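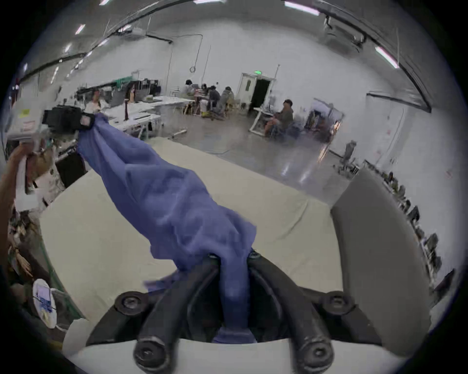
Gesix has started a second round of recording for Brekix, its cloth-handling model, at the company's site in Oscombe. The round is planned to bring in 2000 examples of small garments and cloths being picked up, spread and folded by people using hand-held grippers. Recording began in April and runs every weekday except Thursday, when the data is copied off and checked.

The first round covered towels only. According to Maarten Groen, who runs data collection at Gesix, the model trained on it could fold a towel placed flat but failed often when the cloth started in a heap. "We had too many neat starts," Groen said. "A heap has no corners you can trust, and the model had hardly seen one."
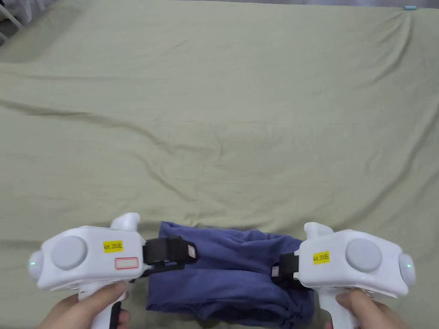

Two-handed work makes up most of the new plan. Operators carry one gripper in each hand and are asked to keep both jaws in view of the head camera for as long as the task allows. The grippers are marked by kit and by side, so that a left-hand recording cannot be filed as a right-hand one. Both labels carry the kit number, 20 on the pair closed on the navy garment, followed by the character for left or right. The surface under the garment is a plain sage-green sheet, and wrinkles in it are left as they are. Gesix wants the model to separate a garment from the bedding below it without help from a clean background.

Each example is recorded from the head camera and from a camera on each gripper. The three streams are lined up by time stamp before anything else is done with them. If one stream drops out for longer than the limit, all three are discarded. Groen put the loss in the first week at some 4 percent, most of it from a single bad cable.
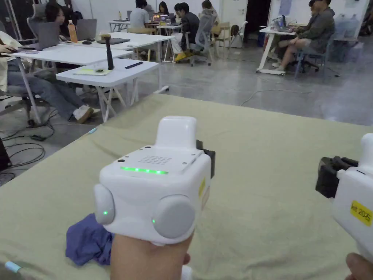
Gripper held over a crumpled cloth on the green-covered table, with a second gripper at right.

An operator records up to 120 examples in a shift. Before each one the cloth is dropped again from above the table - operators are told not to arrange it. Failed grasps are kept and tagged, up to three per example, and the recording goes on until the cloth is folded or the operator calls a stop.

The tags are reviewed by a separate group under Ruben Mertens. He said the hardest cases to label are those where both grippers hold the same fold and one lets go early. The group now marks the release in the gripper view first and then looks for it in the head view.

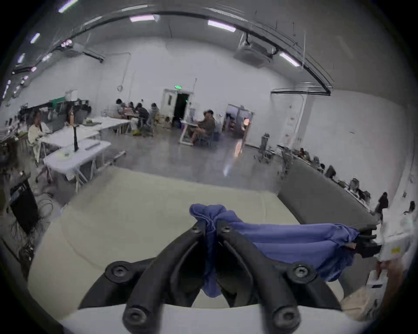 Blue cloth pinched between the fingers, as recorded by the gripper camera.

Van Rooij, which supplies linen to hotels, is paying for part of the round and will get early access to the trained model. Gesix has not set a date for tests on a robot arm. A third round, with shirts and other garments that have sleeves, depends on how the model handles heaps after this one.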